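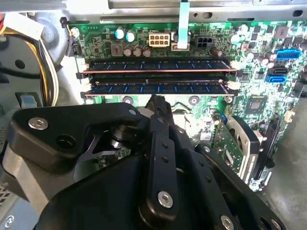 Two memory modules in their slots on a green motherboard.

Heartworm turned up in 22 dogs out of 962 tested in Prondico this spring, the Deschamps Animal Clinic said in its yearly tally. More than last year. Most of the sick dogs weren't on any preventive, and a few had been on it but only in summer.

The tests were done at the clinic and at two drop-in sessions, one in the lot behind the feed store and one at the Planedari fairgrounds. Blood draw, short wait, result. No charge for the test at the drop-ins, small fee for nail trims.

Dr. Gisela Gallardo, who ran the sessions, said the town got off easy for a long time and people got used to skipping.

"We had dry years and not many mosquitoes," Gallardo said. "Then it rained all last summer. One bite from a mosquito carrying it, that's enough."

Heartworm is spread by mosquitoes only, dogs don't catch it from each other or from a shared water bowl. The worms grow in the heart and the blood vessels of the lungs. Early on a dog can look fine. Later there's a soft cough, getting tired on a walk that used to be nothing, weight loss, sometimes a swollen belly. A test won't pick it up right away either. It takes six months or so after the bite, so a dog bitten in August can test clean at Thanksgiving and positive in spring.

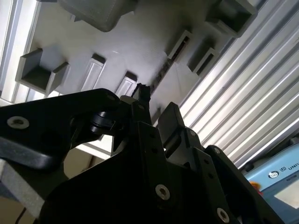 Cost was the other thing people asked about. Treatment for a bigger dog can run to $3,000 at the clinic, counting X-rays, bloodwork, the injections and rechecks. A year of monthly chews is a small fraction of that. Treatment is also hard on the dog. Months of strict rest, leash only, no running, no stairs if it can be helped.

Sylvain Gautier's hound mix, Biscuit, was one of the 22. He brought her to the fairgrounds for the nail trim.

"She wasn't coughing, nothing," Gautier said. "I figured they mixed up the tubes." A second test at the clinic came back the same. Biscuit had her first injection in May and is spending the summer in the laundry room and on a very short leash. "She hates it. I hate it. She's eating good though."

Town records list 3,778 licensed dogs, so most have not been tested this year, at least not here. Deputy clerk Quentin Lebrun said the town has no plan to tie licenses to a heartworm test. Rabies shots are still required, proof has to be shown at the window or mailed in with the form. Late fee stays the same.

The Skatarer shelter tests every adult dog on intake and has for years. Manager Blandine Texier said positive dogs are still put up for adoption and the shelter pays for treatment when it can. Two are in foster homes now. She is looking for more fosters with quiet houses and no young dogs bouncing off the walls.

Cats can get it too, Gallardo said, even ones that stay indoors. There's no approved treatment for cats that kills the adult worms, so prevention is pretty much it. Signs in a cat can look a lot like asthma, coughing or vomiting off and on.

Her advice for dogs is a test once a year and a preventive all twelve months, not just when the bugs are out. Dogs that have missed doses should be be tested before starting up again. Don't use a leftover chew from a different size dog. Dump standing water in buckets, tires and kiddie pools while your at it.

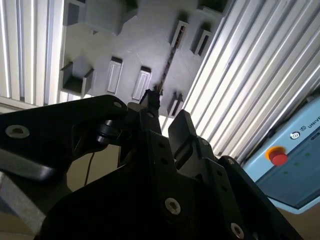

A gray molded tray with square pockets and narrow slots.

Another free session is set for August at the fairgrounds, 9 a.m. to noon, north gate. Dogs on leash, cats in carriers. Bring vaccine records if you have them. Clinic staff will also scan microchips.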